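Walico open day, who else went?

Posted in: Events and Meetups

torquewrench_pete
Posted 3/16/20

Right, I'm back from the Walico open day at the Kurngate site and I promised a report, mostly because gumnut still owes me petrol money and I want it on record that I drove.

Short version: good scones, terrible signage, and two hours of people teaching robots to do chores by doing the chores themselves. If you came for a big orange arm flinging car doors about, you'd have been disappointed. There was one arm, it was called Eynon, and it spent the morning deciding whether to pick up a sponge.

The bulk of it was in the long shed with the tin ceiling. Walico people walk around with a gripper in each hand, pick things up, put things down, and it all gets recorded for the robot to learn from later. Britta Reuter gave the intro talk and was refreshingly blunt about how dull the work is. Their recorded sessions stood at 1,184 as of that morning, and 347 had been binned. She put the binned number on the slide herself, which earned a point from me.

gumnut
I said I'd pay half. Half the petrol, since half the trip was your detour to look at a lathe.

I enjoyed it more than Pete did. I got a go with the grippers in the hands-on bit and they're harder than they look. You've got two fingers where you're used to ten, and you find out quickly how much of folding a tea towel is done by the other eight.

dorothy_m
Did they say what the arm costs? My brother-in-law wants one for the packing bench and I'd like to be able to laugh at him with a figure.

torquewrench_pete
They did not. Benedikt Kramer was asked twice and both times started talking about partnerships.

old_mate_relay
I'll be the grump then. I was there as well (blue jumper, back row, near the scones) and I thought it was thin. I've spent most of my working life programming arms. You work out the path, you teach the points, you test it, it does the same thing until the bearings go. This lot want to show the machine hundreds of people picking up a sponge and hope it gets the general idea. Eynon took five goes at it. An apprentice gets it first time and makes the tea as well.

gumnut
You've never had an apprentice who got it first time, you've complained about every one of them on this forum.

Also the five goes were with the sponge in a different spot each time. Your taught points would have grabbed thin air with tremendous repeatability.

old_mate_relay
Then you fit a fixture and the sponge is always in the same spot. Solved in the seventies.

dorothy_m
I'd love to see the fixture for my kitchen.

kettlebird
Lurker here, I was in the afternoon group. We had Máté Szalai taking us round and he let us stand pretty close while they were working. One of the things he said that stuck with me was that they get people to do the same job in as many ways as they can stand, left hand first, right hand first, badly, quickly. Somebody asked how you do a job badly on purpose and he said most of the staff had a gift for it.

Got one decent shot out of the afternoon, the rest are of my own thumb.

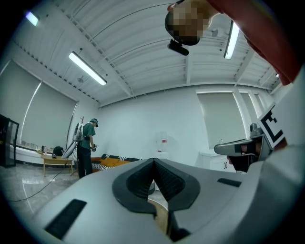
Grippers up close in the long shed, with the bloke in the bucket hat and his backpack rig behind.

torquewrench_pete
Good one. That's the striped couch I wasn't allowed to sit on.

gumnut
You were allowed. You asked whether it was part of the demonstration and frightened the poor girl.

What's the square with the blocky pattern, next to the right-hand gripper? I meant to ask on the day and got distracted by lunch.

kettlebird
Marker for tracking. A camera can pick out the pattern and work out where the thing is and which way it's tilted. That's how Máté explained marker squares in general, anyway, I didn't quiz him on that particular one.

old_mate_relay
So the future of automation is a fella with a thing on his back and his head down. Could have photographed any bus stop.

dorothy_m
Is the backpack heavy? Asking on behalf of my knees.

kettlebird
Didn't get to try it, sorry. Wasn't offered and I'm too polite.

torquewrench_pete
For anyone thinking of the next one: Marlene Frerichs at the front desk said they'll run another if enough people put their names down. Practical notes. Ignore the Kurngate sign on the main road, it takes you to the loading gate and a man who is sick of you. Go past it 300 metres and turn at the Otden tyre place. Closed shoes or you don't get in the shed. Scones run out early and I know who to blame.

old_mate_relay
I had more than 300 kilometres of driving behind me. I was owed scones.

gumnut
So you'll be going again, then?

old_mate_relay
Put my name down on the way out. Somebody has to keep an eye on them.

dorothy_m
Pete, if there's room in the car I'm in. I'll pay my share of the petrol up front, and I have no interest in lathes.

torquewrench_pete
Front seat's yours. gumnut can ride with the toolbox.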